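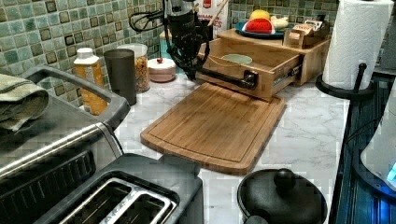 Can I keep bowls in a drawer that stands on the worktop?
Yes, and many of our customers do. A worktop drawer box is not made for heavy pots, but one or two bowls for breakfast are no problem. The pale green bowl in the open drawer has enough room on the sides, so it can be taken out with one hand. If the drawer has metal slides, please do not pull it with force when it feels stiff. Crumbs collect in the slides, and a dry brush is usually enough to clean them.

May I put a plate of fruit on top of the drawer box?
You may. Choose a plate with a rim, so that nothing rolls off when the drawer is opened. Juice should be wiped at once, as bamboo takes a stain from berries quite quickly.

How do I wash a bamboo cutting board?
By hand, with warm water and a little washing-up liquid. Wash both sides, also when you used only one. A board which is washed on one side only can bend. Dry it with a towel and then stand it on its long edge for the night. Please never put it in the dishwasher.

What is the groove for?
It catches the juice from meat, tomatoes or melon. Clean it with a soft brush, for a cloth does not reach the bottom of it.
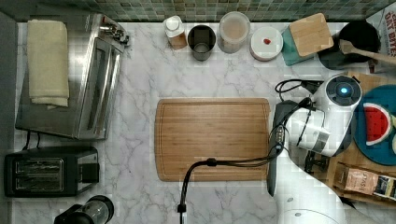 Bamboo board with juice groove on a marble worktop.

Which oil should I use, and how often?
We recommend a mineral oil that is sold for kitchen boards. Our colleague Zdenka Zupan oils her own board every 3 months and gives it an extra coat in November, when the heating makes the air dry. Do not use olive oil or sunflower oil. They become sticky and begin to smell.

Will the board slide on a smooth worktop?
It can. Lay a damp cloth under it while you cut, and take the cloth away after.

Can the board stay next to the tap?
For a short time, yes. For storage we advise a distance of 40 cm from the sink, so that drops do not reach it each time you rinse something.

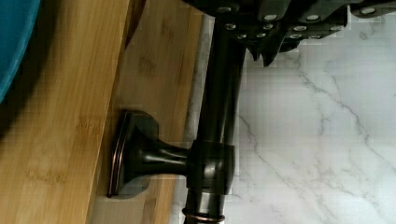
If your kitchen is small and this distance is not possible, wipe the edge of the board in the evening. Water does the most harm at the ends, where the fibres are open. Dark spots there can be sanded with fine paper and oiled again.

Whom can I ask about a repair?
Write to Teodora Delić at Radonjić, or telephone us on Wednesday from 9 in the morning. Please have your order number ready.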